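08/09/2024 - fabric bench notes, Wirniser room

Second go at the crumple and recovery work on the checked cottons. So pleased with how this is shaping up! Washed the Feltum piece again overnight with no softener, line dried, no ironing. Weighed it before and after: 122 g going in, 119 g once it was bone dry. Lint, I reckon, but will keep an eye on it.

The Prinditz piece is a heavier twill and sulks for ages after you scrunch it. Feltum is the opposite, springs up lovely and leaves these soft round folds you could look at all arvo. Left both under the 2000 g weight for the same time. Guérin's swatch book has arrived too (gorgeous colours, wrong widths, have emailed them).
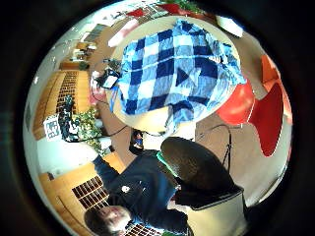 Checks are my favourite thing to read creases on, and I'll bang on about it to anyone who comes in. A plain cloth hides half of what it's doing, but with a big grid you see straight away where the lines bend. Blue and white on the beige round table is brilliant for it - the navy squares show every kink, and there's still a bit of pale rim to judge the spread against.

To do: trace the grid lines at rest, then repeat with 2 layers. Try the Prinditz on the bias. Colour card needs replacing before December.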